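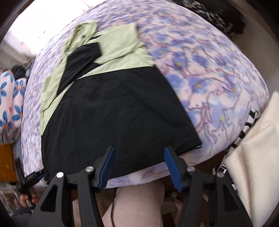 Yvonne Cheetham asked whether we could open the clothing swap an hour earlier in June, as the line went out the door last time and she loved every minute of it but her feet did not.

Agreed! Doors at 9, sorting from 8.

Raltport Clothing Swap, planning meeting, Apr 2, 2021
Present: Cheetham, Luangrath, Pathirana, Sultana

Last swap: 103 people came and roughly 900 pieces changed hands, our best yet. Big thanks to everyone who folded.

Hall: Thongchai has the Wickramasinghe room booked. It holds 80, so we'll let people in by turns.

Outerwear: gets its own rack this time, kids' sizes at the front. Prasanna is thrilled to run it.
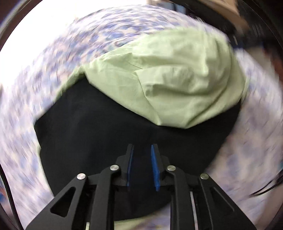

Fabric: pale green and black

Leftovers: Chaminda will call the Clisitz shelter and ask what they can use.

Hangers: we have 60 and need lots more. Please bring some!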